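Erau: Papierwerkstatt zieht um, Stempeltausch schon im März

Erau. Die Papierwerkstatt Votham verlässt nach vier Jahren den Laden an der Brückengasse und zieht in die alte Druckerei hinter dem Bahnhof. Mehr Platz, mehr Licht, endlich eine richtige Schneidemaschine. Den Auftakt macht im März ein Stempeltausch, zu dem sich schon 73 Leute angemeldet haben.

Betreiberin Covadonga Ortuño hatte lange gesucht. Der bisherige Raum war für die Kurse zu klein geworden, zuletzt wurde in zwei Schichten gebastelt, die zweite bis spät abends. Wer hinten saß, kam kaum noch an den Papierschrank. "Wir haben die Prägemaschine zum Schluss auf der Fensterbank stehen gehabt", so Ortuño. Der Mietvertrag für die Druckerei ist unterschrieben, die Schlüssel sind da, gestrichen wird noch.

Für den Umzug bleibt der Laden eine Woche zu. Bestellungen, die vorher eingehen, werden noch am alten Standort gepackt. Alles andere danach. Gutscheine bleiben gültig, auch die alten grünen.

Stempeltausch: So läuft es

Angenommen werden Gummi- und Silikonstempel, Stanzschablonen, Prägefolder und angebrochene Papierpakete. Stempelkissen nur, wenn sie noch Farbe abgeben. Bitte vorher ausprobieren, im letzten Jahr blieb eine ganze Kiste vertrockneter Kissen übrig und musste entsorgt werden. Holzstempel bitte mit Motivaufkleber, sonst sucht man ewig.

Jede und jeder darf bis zu 20 Teile mitbringen. Dafür gibt es Tauschmarken, eine pro Stempel, zwei für ein komplettes Set in der Hülle. Geld fließt keins. Was am Ende liegen bleibt, geht an die Grundschule Puvside, die damit ihre Einladungen fürs Sommerfest macht.

Einlass ist ab 10 Uhr, getauscht wird ab 10.30 Uhr. Wer nur schauen will, kann ab mittag ohne Anmeldung kommen. Kuchen gibt es auch, Spenden dafür in die Dose.

Karten-Workshops im neuen Raum

Nach dem Tausch geht es mit den Kursen weiter. Den Anfang macht Araceli Camacho mit Klappkarten für Einsteiger: Falzen, Lagen kleben, ein Motiv stempeln und kolorieren. Alkoholmarker werden gestellt, Aquarellstifte bitte selber mitbringen. Drei Karten samt Umschlag nimmt man am Ende mit nach Hause. Vorkenntnisse keine nötig, eine ruhige Hand hilft.

Severino Bravo übernimmt wieder die Schachteln. Diesmal Schubladenboxen und die kleinen Kissenschachteln, die im Herbst so gefragt waren. Sein Kurs war beim letzten Mal nach einem Vormittag ausgebucht, deshalb gibt es ihn nun zweimal, nachmittags um 15 Uhr und abends um 19 Uhr. Falzbrett ist vorhanden, wer ein eigenes hat, nimmt besser das gewohnte.

Neu dabei ist Shahla Asadi aus Fedoruk. Sie zeigt Marmorieren auf Papier, mit Wanne, Kamm und viel Geduld. Schürze mitbringen! Die Bögen müssen über Nacht trocknen und können erst am nächsten Tag abgeholt werden. Asadi hat früher Vorsatzpapiere für eine Buchbinderei gemacht und bringt ein paar alte Musterbögen zum Ansehen mit. Verkäuflich sind die nicht.

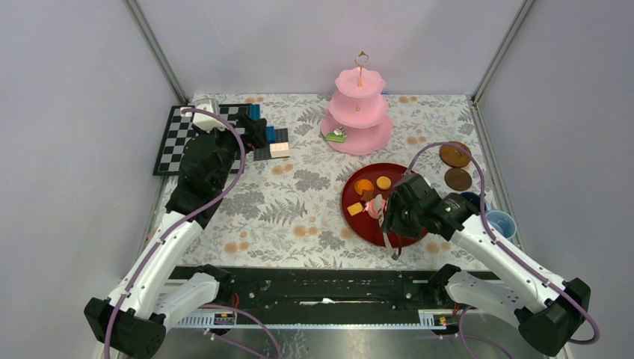
Botanische Motive in Grau mit hellbraun-orangen Blüten. Foto: Papierwerkstatt Votham

Aktion für die Klinik

Außerdem wird wieder für das Krankenhaus in Puvside gebastelt. 500 Grußkarten sollen bis zum Sommer zusammenkommen, sie werden mit dem Frühstück auf den Stationen verteilt. Koordiniert wird das von Nerea Nieto, die auch die Sammelkisten aufstellt: eine in der Werkstatt, eine in der Bücherei, eine beim Bäcker am Markt. Bitte kein Glitzer und kein Streusel, das will die Klinik nicht auf den Betten haben. Auch keine Knöpfe oder Perlen. Flache Karten, Format A6, innen gern ein kurzer Gruß ohne Namen und Adresse. "Gute Besserung" muss nicht drauf stehen, ein "Schönen Tag" ist genauso recht.

Wer selbst keine Zeit zum Basteln hat, kann Karton spenden. Gebraucht wird vor allem weißer und cremefarbener, ab 220 Gramm, dünneres wellt sich beim Kleben. Umschläge sind genug da.

Anmeldung und Öffnungszeiten

Anmeldung für die Workshops im Laden oder telefonisch, vormittags ist die Leitung am ehesten frei. Die Gebühr wird vor Ort gezahlt, bar oder mit Karte. Absagen bitte spätestens am Vortag, es gibt für alle Kurse eine Warteliste und die Nachrücker freuen sich. Kinder ab zehn können bei den Klappkarten mitmachen, beim Marmorieren nur in Begleitung.

Am neuen Standort ist nachmittags von 14 bis 18 Uhr geöffnet, der offene Basteltisch läuft wie bisher ohne Anmeldung. Material vom Tisch wird nach Verbrauch abgerechnet, Scheren und Kleber sind frei. Parken am Bahnhof, der Hof der Druckerei ist nur zum Ausladen da. Der Eingang liegt auf der Rückseite, die Klingel fehlt im Momnet noch, also klopfen.

Ein Restposten aus dem alten Laden wird vor dem Umzug noch verkauft, überwiegend Weihnachtspapier, Satinband und einzelne Stanzen ohne Verpackung. Solange der Vorrat reicht. Die beiden Regale aus dem Schaufenster sind ebenfalls abzugeben, müssen aber selbst abgebaut werden.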